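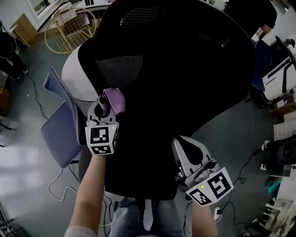
Walid Bataineh lleva 11 años escribiendo normas para gente que no quiere leerlas, y lo dice él mismo, muerto de risa, antes de que yo haya sacado la libreta. Trabaja en Gitetico, donde se encarga de las reglas de grabación: cómo se recogen las demostraciones con pinzas de mano que luego sirven para entrenar robots en tareas de casa y de oficina. Yo venía preparada para hablar de normativa (de esa con numeritos y anexos) y me encontré hablando de sillas. De limpiar una silla negra de malla, para ser exactos, con un trapito lila sujeto en la pinza izquierda contra el respaldo y la derecha apoyada en el borde del asiento. «Mira esa mano derecha», me dice. «La gente cree que la que trabaja es la del trapo. Pues yo tengo media página escrita sobre la otra».

Y la tiene, me la enseñó. La guía interna se llama Lulline, y cuando le pregunto por qué, se encoge de hombros: el nombre ya estaba cuando llegó. La primera versión ocupaba 30 páginas. La de ahora, 4. «En la larga estaba todo y no se cumplía nada», cuenta. «Había un apartado sobre cómo redactar los apartados. Eso fue lo primero que borré».

Le pido que me dé una regla, una sola, la que defendería a muerte. No duda: los marcadores tienen que verse. Se refiere a los cubos blancos con cuadrados negros que van montados en cada pinza y que permiten calcular dónde está y hacia dónde apunta. «Si giras la muñeca para llegar a una esquina y escondes el cubo detrás del respaldo, a ti te ha quedado una silla estupenda y a mí un hueco en los datos». La norma dice que, antes que forzar el gesto, la persona se mueve. Da un paso, rodea la silla, lo que haga falta.

Aquí le discutí un poco, lo reconozco. ¿No es eso enseñarle al robot una manera rara de limpiar? Walid se lo piensa un buen rato. «Sí, algo de eso hay. Es la discusión que tengo con los de Marchal desde octubre». Marchal es el equipo que entrena los modelos, y por lo visto preferirían movimientos más sueltos aunque se pierda algún tramo. Él no cede del todo. Han acordado que los tramos perdidos se marquen y se guarden aparte, sin rellenarlos a mano. «Rellenar a mano es donde empiezan las mentiras pequeñas», dice, y me pide que eso lo ponga tal cual.

Otra cosa que me sorprendió: no obliga a despejar la sala. Yo habría jurado que lo primero sería un fondo liso y todo recogido, como en un estudio de fotos. Pues no. «Una oficina tiene cables por el suelo, cajas, sillas que no hacen juego y gente de pie. Si lo quito todo, estoy grabando un sitio que no existe». Lo que sí exige es mirar el suelo antes de empezar, porque quien lleva una pinza en cada mano anda pendiente del trapo y no de los pies - y los cables por donde se va a pisar se apartan o se fijan. A quien pasa por detrás se le avisa y se le pide permiso por escrito. Sin permiso no hay grabación que valga, por bonita que haya quedado.

También hay normas para parar. Después de 3 intentos fallidos del mismo gesto se deja la tarea, se anota y se pasa a otra. Los intentos malos no se tiran, eso lo repitió varias veces. En Sarnumura, la empresa donde estuvo antes, se borraban al final de la jornada y todavía le duele. «¡Con lo que se aprende viendo cómo se te escurre un trapo!».

Le pregunto, ya recogiendo, si en casa también limpia según la guía. Dice que en casa pasa el trapo con la mano y sin documentar nada, y que la próxima revisión de Lulline lleva un párrafo nuevo sobre los reposabrazos que todavía no le convence. Me lo leyó en voz alta dos veces. A mí tampoco.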